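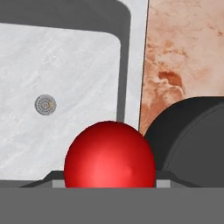

Renting Through Plina: Common Questions

2 min read

When is my deposit returned?
Within 51 days of the day you hand back the keys. If we hold any of it, you get a written list of the charges.

Can I pay rent by check?
Yes. Write your account number on the front and mail it to P.O. Box 2643. Checks that arrive after the 5th are late, whatever the postmark says.

Can I paint?
Ask first. Light colors are usually fine – dark ones have to be painted over before you leave.

Who fixes a dripping faucet?
We do. Report it through your account page, or call the office if water is reaching the floor. Please don't take the faucet apart yourself.

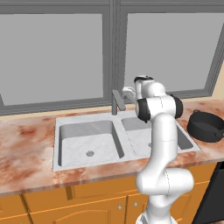 Getsemaní Zepeda: Does the same go for a slow drain? Mine has been bad since January and I wasn't sure whether to report it or buy a plunger.

Berenice Arellano: I reported mine the same way and they sent a plumber. No charge on my statement.

Getsemaní Zepeda: Thanks, I'll send it in tonight.

Contact the office: ext. 3816 | © Plina | Back to top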